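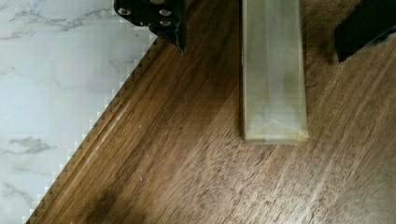

Gripper finger and clear block, wood grain underneath

Mobile Notaries Board > Running the Business > Paper register or software?

ciaran_os
I've kept a bound register since I qualified and I'm on my third book. Most of my work is now home and hospital visits, with a few regular jobs through Vinidow, and they've started asking for a typed summary of each entry by the next morning. So I write it out by hand at the appointment and then type it up again at the kitchen table. Last month that was 141 entries. I'm thinking of moving to Tadden, which a couple of people mentioned in the December thread. Does anyone use it as their only record, or do you all keep a book as well?

Ciarán Ó Súilleabháin

fdolan
Keep the book. I've been asked to produce an entry twice in my time, both for powers of attorney where the family had fallen out. On both occasions I photocopied the page, certified the copy and heard no more about it. I wouldn't want to explain an export file to a solicitor who has decided not to believe me.

If Vinidow want a typed summary they can pay for one. It was never in the terms I signed.

Liis K
I use Tadden and only Tadden, going on two years. You enter the names, the document type, what ID was shown and where you were, and when you close the entry it locks. Corrections go in as a separate note under the original, with the time. That's what you do in a book anyway when you rule a line through something and initial it.

The summary for Vinidow is one button. It comes out as a PDF. They've never sent one back.

fdolan
And if Tadden shuts up shop?

Liis K
I print every closed entry at the end of the month and put it in a ring binder. I also keep a copy on a drive at home.

fdolan
Then you have a paper register, only with more steps.

Liis K
I have a printout I've needed once, and I don't type anything twice. Ciarán's problem is the typing.

yx_notary
I do both and would suggest that, at least to begin with. Book at the appointment, because some of my clients are in their eighties and like to see me write in it and then sign. I fill in the software afterwards from the car. It takes me roughly 30 minutes on a full day. I don't type the whole entry, only what the agency asks for, and put the page and line number of the book in the notes field so I can find one from the other.

One thing to check before you sign up: Tadden's standard plan stops at 200 entries a month. If you go over you can still add them but you can't export until the next month starts. I found that out with a deadline at 9 a.m. At 141 you're fine, but a few bulk jobs would push you near it. A share sale can be a dozen entries in one afternoon.

Yuzhen Xue

ciaran_os
Thanks, that's useful. I hadn't seen the limit anywhere on their page. Does a document with 2 signatories count as one entry or two?

yx_notary
Two, if they each sign in front of you. It goes by person and not by document.

fdolan
Which is wrong, by the way. One act, one entry, both names in it.

Liis K
Depends how you were taught. I was told one line per signer and I did it that way in the book too. You can change it in the settings under Entry Layout, but then the summary puts both names in the same box and Vinidow's form doesn't like it.

ecorrigan
Coming at this from the other side, as I used to do the checking at Breathnach before I went out on my own. We took handwritten and typed records without any preference. What got sent back was missing ID details: "passport seen" with no number or issuing country, or a driving licence noted under a married name when the document had the maiden name. Software helps a bit because it won't close with the box empty. People still put a full stop in the box to get past it.

I'd also ask your insurer before you drop the book. Mine wanted it in writing that I was keeping a second copy somewhere other than the office. It took one email.

Éabha

fdolan
The insurer point is a good one. I'll give you that.

ciaran_os
I've emailed mine. I'm going to try it Yuzhen's way for the next two months, book first and then Tadden in the car, and see if I still want the book at the end of it. Fergal, I did look at the Vinidow terms after your post and the summary is in there, in the schedule at the back. It came in with the last update.

fdolan
Then I need to read my post more carefully. Still think they should pay for it.

Liis K
Ciarán, if you're setting it up this week, do the Honham import first if you have old records in a spreadsheet. It only works on an empty account. I did it the wrong way round and had to open a second one.

ciaran_os
I have one spreadsheet from the year I tried to be organised. Will do that tonight.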